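Our Visit Day: How a Robot Arm Puts Things in Order

On 11th October the children of the Dagdag reading club went to see the workshop at Plundosora. It is a place where people teach robots to do small jobs. Liliana Mancuso opened the door for us and gave everyone a paper badge. After this we stood behind the yellow line on the floor, because a robot arm does not look where you are standing.

What is a gripper?

A gripper is the hand of the robot. Your hand has five fingers. The gripper we met has only two, and they are straight and black, without nails or knuckles. They can do one thing: come together and go apart. It sounds very little, but try to pick up a pencil with two rulers and you will see that much is possible.

How does it see?

Near the gripper there is a small camera. Where the hand goes, the camera goes too — a bit as if you had an eye on your wrist. Amado Marquez let us look at the pictures on his computer. When the hand comes very near to a thing, the picture becomes only one big colour. When it stays a little higher, you can see more of the table.

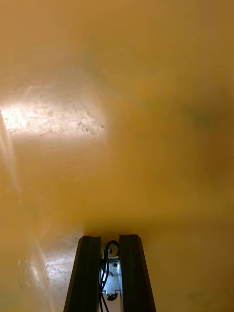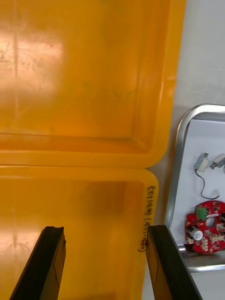 What the robot sees: first a shiny yellow surface very near, then two yellow-orange bins and a tray with a round red circuit board.

Why is shiny plastic difficult?

Light jumps back from it and makes white spots. You know that a white spot is only light. A robot must learn this, and it learns from many, many pictures. Amado keeps 217 of them only for shiny things!

What is a circuit board?

It is a flat plate which carries electricity from one small part to another. There is one inside your television and also inside a toy that talks. Please do not open them to check.

Try it at home

Take 6 buttons, two wooden spoons and a bowl. Hold one spoon in each hand and move the buttons into the bowl. Now close one eye and do it again. Leonora Lumanlan, who is eight, needed four tries for her first button.

The next visit day is in January. Ask your teacher to write to Liliana, and bring shoes with closed toes.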